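Qui sommes-nous ?

Nistlow est une école de décoration et d'aménagement intérieur installée au-dessus d'une ancienne imprimerie. Nous avons ouvert avec une seule salle et 15 élèves, et nous sommes toujours aussi contents de pousser la porte le matin !

La formation dure 18 mois. On y apprend le dessin, la couleur, les matériaux, la lecture de plans, et aussi (beaucoup d'élèves l'adorent) l'histoire du meuble. Le premier projet porte toujours sur la chambre : une pièce que tout le monde croit connaître, et qui pose pourtant de vraies questions de circulation, de lumière et de rangement.

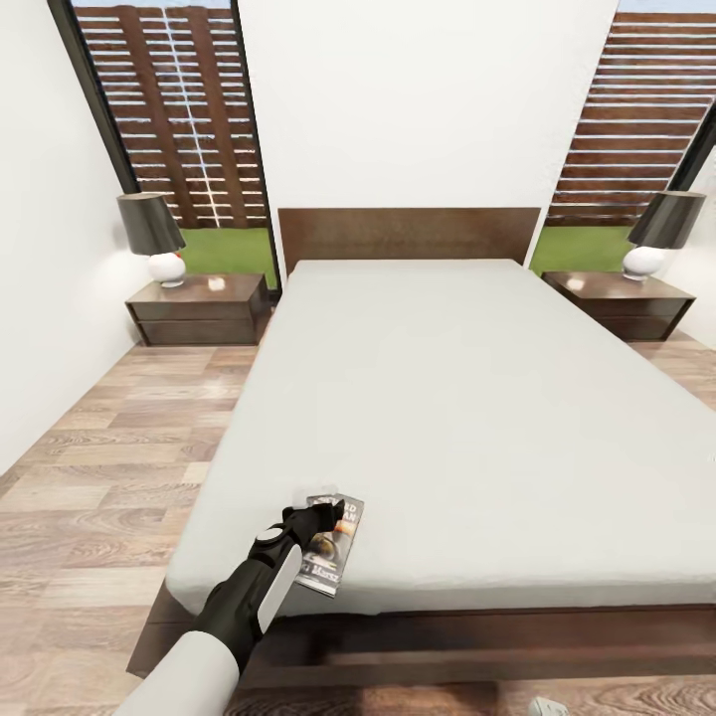
Chambre en images de synthèse : tête de lit en bois brun foncé sur mur blanc.

Depuis le printemps, nous partageons avec l'atelier Holtis une matériauthèque de 269 échantillons, tissus, enduits, placages, lièges, que l'on peut toucher, emprunter et comparer à la lumière du jour. C'est notre fierté !

En deuxième année, chacun part en stage chez un artisan ou dans une agence. Le cabinet Thygesen et les ébénistes de Cloken nous accueillent fidèlement, et plusieurs anciens y travaillent aujourd'hui.

Les inscriptions ouvrent en avril. L'école se visite tous les matins à partir de 9 heures, sans rendez-vous. Venez avec vos carnets, vos plans, vos envies : on adore en parler.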